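ホーム | 巻号一覧 | 論文検索 | 投稿案内

4. 実験

4.1 課題の設定

家庭の台所で機械に任せたい作業のうち、本研究では食卓および調理台の片付けを対象とした。食器洗いのように水を扱う作業や、刃物を使う作業は含めていない。片付けは人にとっては単純な作業であるが、形も硬さも異なる品物が同じ面に混在し、置かれる位置も毎回変わる。産業用の搬送工程では品物の種類と姿勢をあらかじめ限定できるが、家庭ではその前提が成り立たない。

評価に用いたPinditz課題集は、つかむ、移す、器に入れる、脇へ寄せる、の4種類の動作から構成される。各動作には日本語の短い指示文を対応させ、対象物と移動先を一つずつ指定した。たとえば「ブラシを手前に寄せる」「トウモロコシをトレーに入れる」といった文である。指示文にない品物を大きく動かした場合は、対象物の移動が完了していても失敗と判定した。
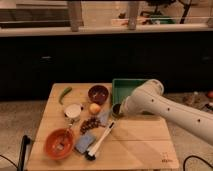 品物の選定では、店頭で容易に入手できること、片手で持てる大きさであることを条件とした。食品と清掃用具を同じ台に置くことは実際の家庭では避けられる場合もあるが、把持の難しさに幅を持たせるため、分けずに配置した。配置は試行ごとに完全に初期化せず、前の試行で動いた品物をそのまま次の試行に引き継ぐことを認めた。片付けの途中で呼ばれた機械が、そこから作業を続けられるかどうかを見るためである。

4.2 装置と手順

腕の制御にはTekin制御器を用い、動作の生成には、人の遠隔操作による記録から学習したモデルを使用した。学習用の記録は1,000件を収集し、操作の中断を含む22件を除いた978件を学習に用いた。評価は学習に含めなかった271試行について行った。遠隔操作の記録は5月に取り終えており、評価の期間中にモデルの再学習は行っていない。

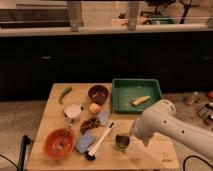

試行の開始と終了は操作者が手元の端末で入力した。腕が一定時間停止したとき、または対象物が台の外に落ちたときは、その時点で打ち切りとした。打ち切り後の再試行は認めず、すべて失敗として集計している。成否は固定カメラの映像をもとに二名が独立に判定し、判定が分かれた試行は映像を見直して決定した。

4.3 結果と観察

トレーや鉢のように縁の立った容器への投入は、把持が成立した後はおおむね安定していた。失敗の多くは把持の前の段階で生じた。とくに薄い品物や透明な品物では、手先が目標の高さまで下りないまま閉じる例が目立った。長い柄をもつ用具では、柄の中央をつかめば持ち上げられるものの、端をつかむと回転し、隣の品物に触れて失敗と判定される例があった。 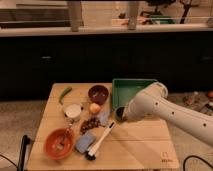 図3 作業台の品物と腕の配置。腕の手先は緑色のトレーの脇、白いブラシの上方にある。

品物どうしの間隔も結果に影響した。間隔が狭い場合、モデルは人の操作者が行うような「先に隣をよける」動作をほとんど示さなかった。遠隔操作の記録にはこの動作が含まれているが、指示文に現れないため、対象物との関係が学習されにくかったと考えられる。Wollcombeの報告でも、混み合った棚からの取り出しで同様の傾向が述べられている。

作業の速さにも課題が残る。人が続けて行う「つかむ」と「移す」の間に、腕は目標を決め直すための停止を挟むことが多い。夜間など人のいない時間に片付けを任せる使い方であれば、この遅さは許容できる可能性がある。一方、調理と並行して片付ける使い方では、現状の速度は人の作業を妨げる。

以上の観察から、今回の構成は品物の間隔が確保された台での単純な移動には使えるが、家庭の片付け全体を任せられる段階にはない。器の中に食べ物や用具が残っている場合の扱いについては、Skindano環境での追加試験とあわせて次節で述べる。

お問い合わせ:編集事務局 | © 2018 無断転載を禁じます | ページの先頭へ戻る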